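Jar-Shelving Robot Drops One on Monday, and the Stop Button Takes Its Time

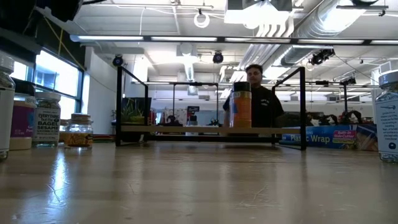

The spice shelf at the Jastdale workshop, with an orange container in place on the board.

I went over to Jastdale on Monday to hear about the Pramulitz project, which is teaching a pair of robot arms to put groceries away, and I ended up hearing mostly about a jar of mustard seed. It hit the floor a little after 2 in the afternoon, and by the time I got there the team had swept up and stopped all the arm work for the day.

Nobody was hurt, I should say that first. Yae Katayama was the closest person, standing behind the shelf, and she told me she heard the motor pitch change and stepped back before the jar went over. What has everyone bothered is what came next. She hit the stop button and the arm kept moving. It went on for almost a full second, long enough to push the shelf sideways and bump the jar beside it.

A second doesn't sound like much when you say it out loud! But these arms are supposed to quit right away, and Benedikt Dreßler, who looks after the safety side over there, was pretty blunt with me about it. "If I press stop, I don't want to be waiting on anything," he said. "I don't care if it's a jar or somebody's hand."

So here's what they think happened, as best I can follow it. The team had put in an update to Primness, the control software, over the weekend. The update changed how commands get lined up before they go out to the arms, and the stop signal seems to have ended up in the same line as everything else. Usually the line is short and you'd never notice. On Monday the arm had missed its grip, tried again, missed again, and piled up a bunch of small corrections, and the stop had to sit behind all of them.

The missed grip is its own little mystery. Haruna Miyazaki has been running the shelf task since March, and she says the arm had done 771 placements without dropping anything. Her guess is the lid. The jar that fell had a smooth metal one, and the grip was set for plastic. She's going back through the logs to see if it had been slipping a bit all along - she suspects it had, and that they'd just been lucky.

I asked if I could see the thing run and got a very polite no. The old version of Primness is going back on first, and then they want 200 test stops in a row, all of them at full speed and half of them with the command line stuffed full on purpose. Any stop that runs late and the count goes back to zero. Américo Neves, who has to sit there and press the button, did not look thrilled (he'd brought a cushion from home).

They're changing a few other things while everything is down. The stop button is getting its own wire straight to the motor power, so the software doesn't get a say. People will stand farther back from the shelf during a run. And the glass is going away for now, with the tests done using plastic containers until Benedikt signs off.

I called Paucar too, the company that supplied the arms, and Kazue Hosoda got back to me the same evening. She said the arms themselves cut out properly once the signal reached them, and that Paucar has asked for a copy of the logs. She also said around 12 other customers have a similar setup, and all of them are getting a note telling them to check where their stop signal goes. I thought that was a pretty fair answer, although I'd have liked to know how many of them have already taken the new Primness update. She didn't have that number yet.

Yae was back at the table when I left, going over the shelf legs with a level to see if the bump had bent anything. The team hopes to have the arms moving again by the end of next week, and I've asked to come by for the first run.

Contact the newsroom | Copyright, all rights reserved | Back to top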